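Notes from the kitchen table: the great sauce clear-out

Hello again, and thank you for all the messages after the last newsletter. I had no idea so many of you felt that strongly about gravy. A few people asked when I was going to stop talking about Sunday roasts and get back to the subject of cupboards, so this month it's cupboards, and one cupboard in particular – the one to the left of my cooker where sauces go to retire.

It started in May, when my friend Abena Abubakari came to stay and asked if I had any mustard. I had mustard. I had so much mustard that I had to take out the front two rows of bottles to get to it, and by then she was sitting on the kitchen floor with a mug of tea, reading out the dates and laughing at me. One jar of mint sauce had moved house with me twice.

So we did the whole lot that evening. Everything out, lids off, a sniff and a decision. I'm not normally one for throwing food away, but there was a chutney in there that neither of us could name and I wasn't going to be the one to taste it.
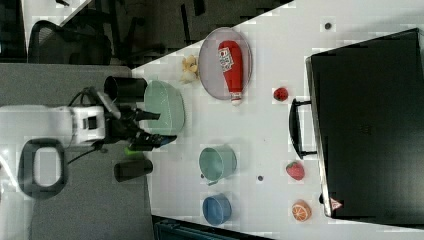

Ketchup is the one people always write to me about. Fridge or cupboard? My mum kept hers in the cupboard all her life and would have thought you were showing off if you chilled it. I've gone over to the fridge now, mostly for the space, and also the label on mine says to refrigerate after opening and I've decided to start believing labels. If you get through a bottle in a month I really don't think you need to fret. If yours has a dark crust round the neck, give the cap a proper wash in hot soapy water and wipe the thread of the bottle while you're there (an old toothbrush is perfect for this).

Mayonnaise goes in the fridge, no arguments. Soy sauce I keep cold because I use it slowly. Vinegar lives happily in the cupboard, and so does honey, which goes grainy in my fridge and sulks. Brown sauce I leave to your conscience!

Mercedes Ccori, who some of you will remember from the marmalade evening in Wotwood, has a much stricter system than me. She writes the opening date on the lid in marker pen and has one shelf for open things and one for unopened. She won't buy a new bottle of anything until the old one is upside down. I tried it for a fortnight and I have to say I liked it, although I kept losing the pen. Now it's tied to the cupboard door handle with string and looks dreadful, and I don't care.
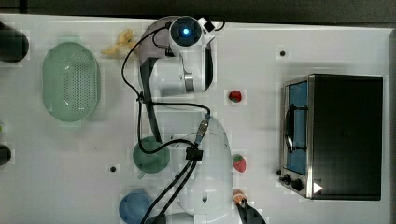

While I had everything out I thought I might as well sort the bigger things too, so on to bowls and colanders. I have far too many. You know how it is, somebody gives you a set and you keep the old ones in case. My rule now is that if two things do the same job, the one that drains better or stacks better stays. A colander with feet can stand in the sink by itself while you tip the pasta in, and for me that beats a pretty one you have to hold. Look at the holes as well. Big ones are fine for potatoes but you'll lose half your rice down the plughole, and I speak from bitter experience.

The spares went in a box to the Darkum jumble sale, where they made £13 between them, and I came home with only one new jug. I call that a triumph.

Plates next. I'd been stacking the big and the small ones together in one tower, and every time I wanted a side plate I had to lift the whole thing off with one hand and fish about with the other. They've got two piles now, with the everyday ones at the front. It took 10 minutes and I've been annoyed with myself ever since for not doing it years ago. 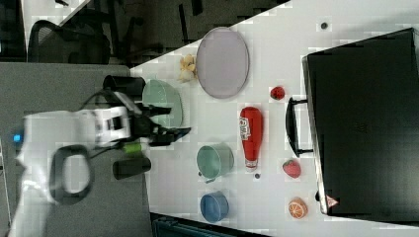 Several of you have asked what to do with the last scrapings in a bottle, and I do love this question. A splash of vinegar in the nearly empty ketchup, lid on, good shake, and that goes straight into a pan of baked beans or a shepherd's pie. The end of the mustard jar makes a salad dressing right there in the jar – oil, lemon juice, pinch of salt, shake. Abena does the same with the last of the peanut butter, adding hot water and soy sauce, and pours it over noodles. I had it for my tea twice last week.

Next month I'm tackling the spice drawer, so do write and tell me the oldest thing in yours. I've already found a nutmeg I think I inherited.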